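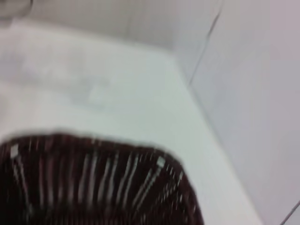
Etim asked over my shoulder whether the release shouldn't wait until the wrist stops swinging, and I think that's fair, so it goes in first.

04/09/2018 - Numis arm, Dostville shared shop

Long evening on the pink ball and the brown basket, and I enjoyed every minute of it (even the part spent hunting for the good hex key, which was in my apron). I slowed the last stretch of the move to 37 percent and moved the release point a bit further in from the near-left rim. The log is at 3,286 lines already, so I'll trim it before I share it with the Altedthorpe folks. Grip force stays at 10 for now - the ball is soft and I'd hate to squash it.

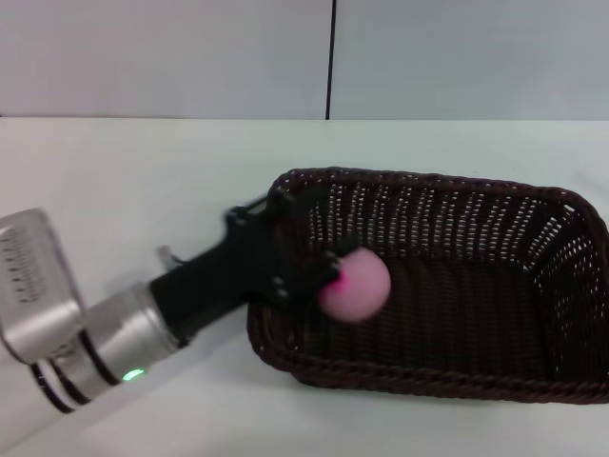 Still to do

Add the pause Etim wants, maybe two seconds to start with, and shorten it later if it feels silly. Retie the cable on top of the hand with a little more slack. Wipe the table and leave the basket out for the next person, please!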